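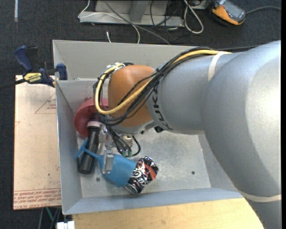
Kids' shows pile up faster than any other kind of video in a house. Seasons get split across discs, episodes get recorded twice, and the remote ends up under the couch with the one disc everybody wants. Most of it can be fixed with a bin and a marker. A plain rectangular bin like the gray metal one in the photo works well for the first sort, with things kept to the left half and the right half left open for whatever is finished. Cardboard does the job too, but the sides give out.

Sorting the discs

Take every disc out of its case before you decide anything. Match discs to cases by season, then by disc number. Anything without a case goes in a paper sleeve with the show and season written on the flap, never on the disc itself. Ballpoint pens can press through the label side and ruin an episode.

Cartoon box sets with hinged trays crack at the hinge first. If a tray is broken, throw it out and keep the paper cover. Fold the cover once and slide it into a sleeve page behind the discs. A binder with 22 pages held all of our Urkar and Biketti seasons, with a few pages left over.

Cleaning

Use a soft cotton cloth and lukewarm water with one drop of dish soap. Wipe in straight lines from the center hole to the outside edge. Do not wipe in circles. Let the disc stand on its edge for 15 minutes before you play it. Jelly needs a second pass. Skip paper towels and window cleaner.

Recorded episodes

Set the recorder to new episodes only — the rerun setting is what fills it. Ours had 496 cartoons on it in August, and most of them were the same season of Isarier. Delete by show, oldest first, and leave the holiday specials for last. Somebody will ask for them.

If two children follow different shows, make a folder for each child and name it after the child. Folders named after shows get mixed up within a week.

Remotes

Glue a strip of hook tape to the back of the remote and the other half to the side of the TV stand, at a height the youngest can reach. Take the batteries out before cleaning the buttons. A dry toothbrush gets crumbs out of the gaps, and a cotton swab with a little rubbing alcohol takes care of the rest.

Theme song toys and character figures go in a separate box. Stored with the discs they scratch them.

Fatemeh Bahrami
Updated 23/02/2025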